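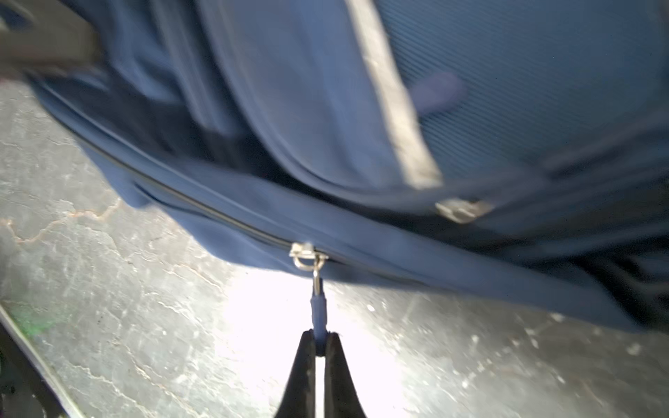
Our controller has to make one decision over and over: keep pulling in the direction it's pulling now, or change its mind. Everything in this section is about how it makes that decision and what we feed it. We call the software Tirnine, after the way we kept misspelling the original name in commit messages, and it sits between the perception stack and the arm's low-level joint controller. In Figure 3 the fingers have the blue tab pinched at its bottom end, and between that tab and the metal slider there's a narrow ring and pull link. Those few loose parts cause most of our headaches. The wrist knows where the fingers are, but what we want to control is the slider, and the two are connected by something that swings.

Figure 3. Wrist camera view during a zipper trial. The fingers hold the pull tab and the slider sits on the dark zipper track.

4.1 Estimating the track

We started out (like everyone, I think) by fitting a straight line to the zipper teeth and moving along it. On a flat pencil case this is fine. On a soft bag it falls apart quickly, because the fabric bulges and the seam bends as soon as you put any tension on it. You can see some of that bulging along the seam in Figure 3, and the track sweeps across the view at a slant, so even a small error in the slope sends the fingers off to one side of the teeth.

So we fit a short spline instead, with 6 control points, and we only trust the part of it nearest the slider. The teeth are segmented with a small network called Liao, trained on 4000 hand-labeled crops from our own wrist camera. Liao gives us a per-pixel score for "tooth" and another for "slider," and the spline fit is weighted by the first one. I spent an embarrassing amount of time trying to get it to predict the curve directly, and that version is still in the repository if anybody wants to suffer through it. It learned to draw lovely smooth curves that had very little to do with the bag.

Two things hurt the segmentation more than we expected. The first is glare. Under strong lighting the area around the fingers can wash out almost to white — Figure 3 has a good case of it — and if the teeth happen to run through that patch, their scores drop to nothing. The second is other hardware. There's another bright piece of silver metal farther right on the bag in the same figure, blurred enough that I couldn't swear whether it's a second slider or a buckle, and Liao can't swear to it either. Early on, Tirnine would occasionally decide that this kind of thing was the slider and re-plan the whole pull toward it.

The fix for the second problem was almost too simple. Once the gripper has closed, the slider has to be within one pull length of the fingertips, so we mask out everything beyond that radius and renormalize the scores. For the glare problem we don't have a real fix. We carry the spline forward from the previous update using the wrist motion, let its uncertainty grow, and slow down. If the uncertainty passes a threshold we stop and wait for a better view, and if that doesn't come, we back the wrist off slightly along the track to slacken the tab and look again.

4.2 The pull controller

The controller itself is a hybrid one. Along the estimated track tangent we command a velocity, and across it we command a force, with a small constant lift away from the bag surface so the tab doesn't fold under the slider. That lift turned out to matter a lot. Without it the tab lies flat, the link binds against the slider body, and you end up dragging the bag across the floor with nothing opening at all (we have plenty of logs of this).

To tell a moving slider from a moving bag, we compare two signals. One is the slider position relative to the teeth, tracked in the image. The other is the wrist displacement from the arm's kinematics. If the wrist moves and the slider moves along the teeth by a matching amount, things are going well. If the wrist moves and the slider stays put relative to the teeth, then either the bag is sliding or the fabric is stretching, and the controller cuts its tangential speed in half before trying anything fancier.

Motion blur makes the first signal noisy, and it does so unevenly. In Figure 3 much of the bag is blurred, especially toward the top and right, while the slider and tab in the middle are much easier to make out. We ended up taking the relative measurement only from teeth close to the slider and throwing the rest away. I was nervous about using so little of the image, but the filtered estimate got steadier when we did it and I've stopped arguing.

4.3 Recovery behaviors

We wrote 3 recovery behaviors, and they run in a fixed order. The first is the slacken-and-look move described above. The second wiggles the wrist a few degrees to either side of the tangent while keeping light tension, which frees a slider that's caught on a fold of fabric more often than I'd have guessed. The third lets go, retreats, and asks the grasp planner for a new pinch. That planner is Unach, and we use it unmodified except for a cost term that prefers gripping low on the tab. Gripping higher gives a stiffer connection to the slider, which sounds great until a finger bumps the slider body and scrambles the force reading.

We did try learning the order of the recoveries from logged trials. With 231 trials there wasn't enough data in the failure cases to beat the fixed order, and the learned policy had a strong preference for letting go, which made every run painfully slow. A version with a time penalty behaved better but needed retuning for each bag, so it's out of the release.

All of this runs inside Estari, our replay tool, as well as on the arm. Estari takes a recorded trial and steps the estimator through it with whatever settings you like, drawing the spline and the mask radius over each wrist image. It can't tell you what the arm would have done under a different command, of course, so we only use it for perception changes. Controller changes still go to the real arm, and the settings used for those runs are listed in the appendix.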